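Nandine folding stack: software readiness checklist, with comments
Handheld capture to policy, garment station 4
May 2024

Go through this before any build is used for collection or replay. Mark each line OK, FIX or N/A. Comments are from the last full pass, on the Gelska branch.

1. CLOCKS AND LOGGING

1.1 Left and right gripper streams share one time base. OK
Comment: Worst offset over the whole session was 4 ms. In February we were seeing 19, so this is a lovely result and the new sync code deserves the credit.

1.2 Logger refuses to start if a stream is missing. OK
Comment: Tried it with each stream pulled in turn. The error now names the stream, hooray.

1.3 Free disk checked before recording. FIX
Comment: It checks the system drive. Our recordings go to the other one.

2. PERCEPTION

2.1 Garment mask separates cloth from the table cover. OK
Comment: The colour threshold is gone and the learned mask is in. Dark folds used to drop out as holes and they mostly stay filled now. Keep a plain cover on the table all the same. Patterned ones haven't been tested.

2.2 Sleeve and collar keypoints carry a confidence value. OK
Comment: Long sleeves are the fun part. When a shirt is bunched up the model still likes to swap left and right cuffs, but it reports low confidence when it does, and the planner can work with that. 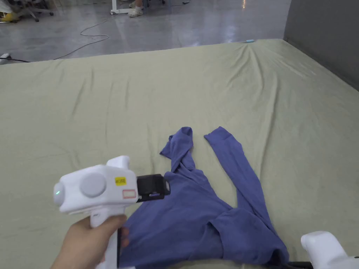 2.3 Tracking recovers after the head view loses a gripper. FIX
Comment: Recovery is quick if the gripper comes back near where it left. If it comes back on the other side of the table the pose jumps for a few samples. Drop those samples in the export script until the filter is patched.

3. PLANNING AND CONTROL

3.1 Grasp candidates ranked by cloth layer, top layer first. OK
Comment: Really pleased with this one. Much less grabbing of two layers at once.

3.2 Jaw width limits read from the config file and not typed into the code. OK

3.3 Speed cap active in replay. OK
Comment: Cap holds after a restart too. Please re-check after every Ifans update, as it has reset the value before.

3.4 Stop command tested from keyboard and from the wall button. OK
Comment: Do both, every time, even on a small build.

4. DATA REVIEW

4.1 Episodes open in the Drernus viewer with no missing samples. FIX
Comment: 153 episodes opened, 72 of them with the old label names. The rename script handles this but has to be run by hand.

4.2 Failed folds kept and tagged. OK
Comment: Keep them! The retry behaviour we're all so happy with came straight out of those.

Result: pass for collection, hold for replay until 2.3 is closed. 1.3 and 4.1 can be fixed alongside.

Nandine garment station | Questions: ask at the software desk | © 2024 Nandine | Back to top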